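Right, planner thread, as promised to the three people who asked. Grab a tea, it's a long one.

1/ Quick recap if you're new: I write the software that decides how two arms should move so they don't hit the furniture, or each other. We're on our own little stack called Drolix. The perception side is called Vadeo and it's looked after by the other half of our office in Grosstead. When I moan about Vadeo, I do it with love.

2/ The job at the minute is tidying shelves. Pick the thing up, put the thing in the basket, or take the basket somewhere else entirely. Sounds dull. It's the most fun I've had in ages!

3/ Wire shelves are horrible for depth, by the way. The sensor sees a bit of wire, then a bit of wall, then a bit of wire, and the point cloud comes back looking like somebody sneezed on it. Our old collision map treated every gap as free space, so the planner would cheerfully suggest poking a finger through the grid.

4/ So now I cheat. If Vadeo finds enough coplanar bits of wire at one height, I fill the whole lot in as a solid slab. Posts get their own fat cylinders. The arms lose a little room to work in and I've stopped wincing every time I press go.

5/ Corner units make it worse – the shelf is roughly a triangle, and my slab fitter only knew about rectangles. It kept inventing a chunk of shelf out in mid-air at the front and then refusing to move because the grippers were "inside" it. I spent a whole afternoon on that one. The fix was a convex hull. Four lines. I don't want to talk about it.

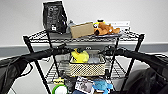 *Last edited: 15/05/2018*

6/ One gripper each side of the basket, which is the pose I call "pre-grasp" and my colleagues call "the hug". Both arms have to be at the right height before either of them closes in, otherwise the first one to touch will shove the basket along the wire.

7/ Getting two arms to agree is where most of my grey hair comes from. I used to plan the left, freeze it, then plan the right around it. Quick, but the left always hogged the good space and the right ended up with its elbow somewhere daft. Now I plan them as one big fourteen-joint thing and let the sampler sort it out.

8/ Cost: it's slower. Median went up to 9 seconds when I first switched it over, which is a very long time to stand there pretending you meant it. Caching the slab and post shapes helped loads. So did throwing away samples where the forearms cross before doing any proper collision checking.

9/ Someone asked about the benchmark. It's 1,000 random start poses against the same shelf model, all in simulation. Last night's run had 56 failures. I went through them and 50 were the same thing: goal pose too near a post, so my fat cylinder swallowed the fingertips. That leaves six I can't explain and I'm choosing to be calm about them.

10/ Soft toys! The yellow one in the basket and the brown dog up on the top shelf are both a pain, for different reasons. A dog on its side has no sensible bounding box, and Vadeo changes its mind about which way is long from one frame to the next. I've started averaging the box over a second or so before I trust it.

11/ And clear plastic. There's a see-through container sharing the basket with the yellow toy and depth just doesn't want to know. I mark anything the colour network calls "clear" as a box going all the way down to whatever it's sitting on. Crude, but it keeps the fingers out.

12/ Next up is the Cordeiro branch, where the planner gets to replan halfway through a move if the basket shifts. It half works on my desk. I want it merged in June, so if I go quiet you'll know why.

13/ Oh, and for the person who wanted the slab-filling code: I'll tidy it up and stick it in the tools folder this week. The comments are currently a bit sweary.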